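Security Bulletin: Credential Theft Campaign Aimed at Remote Staff

The Information Security Office has completed its review of a phishing campaign directed at employees who work from home for part or all of the week. The campaign used messages that imitated the sign-in notices of Cirusero, the remote access service used across the organization. This item sets out what was found, which accounts were affected and what staff are asked to do before the end of December.

Summary of findings

A total of 272 employees received at least one of the messages. Of these, 68 opened the link and 20 entered a user name and password on the page that followed. All 20 passwords were reset on the day the entries were identified, and active sessions on those accounts were closed at the same time.

In 2 cases the stolen credentials were used to sign in to a mailbox. The intruder created a forwarding rule in each mailbox and searched for messages containing the words "invoice" and "bank details." Both rules have been removed. The review found no sign that the intruder reached the payroll system, the file servers or the customer records held in Momier.

How the messages worked

The message stated that the recipient's remote session had expired and that access would be suspended unless the account was confirmed. The sender's display name matched the one used by the genuine service, but the underlying address belonged to an outside domain registered shortly before the campaign began. The link led to a copy of the sign-in page, which passed the password to the attacker and then sent the visitor on to the real page. Several employees reported that they had simply assumed they had mistyped their password the first time.

Sepehr Ghaffari, who led the technical analysis, noted that the messages were sent in small batches early in the morning. This kept them below the volume at which the mail filter raises an alert. The threshold has been lowered, and messages from newly registered domains are now held for inspection.

Working from home

The guidance on home working remains in force. Employees should lock the screen when leaving a device, keep work accounts off shared family computers and install updates when prompted. Home routers should not be left on the password supplied by the manufacturer.

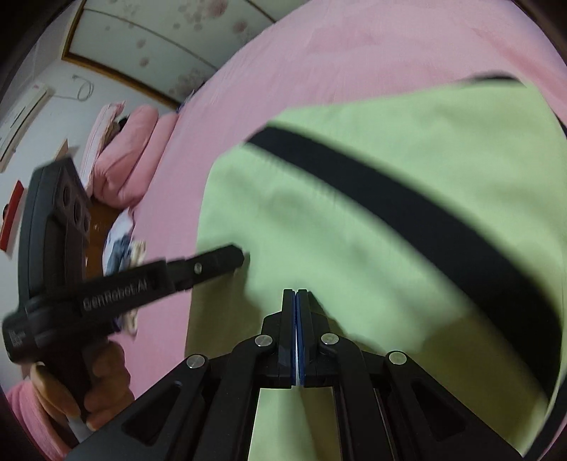
Required actions

All employees with remote access must enroll in the new sign-in method, which replaces text message codes with the Jarkska authenticator. Enrollment takes place through the staff portal and requires a work phone or a hardware key. Employees who have neither should request a key from the service desk.

Staff are also asked to check their mailbox rules. In the mail settings, open the list of rules and look for any entry that forwards, moves or deletes messages and that you did not create. Do not delete an unfamiliar rule. Report it first, so that a copy can be kept for the investigation.

Text message codes will be switched off for each department once its enrollment is complete. Department heads will receive the date in advance from Nele Schmieder.

Reporting a suspicious message

Use the report button in the mail program. If you have already entered a password, call the service desk at once and do not wait for a reply by email. No disciplinary action will follow from a prompt report.

Questions about enrollment may be sent to Žofie Vávra at the service desk. Questions about the review itself should be addressed to Perrine Masson, Information Security Office.

Issued 19 Dec 2023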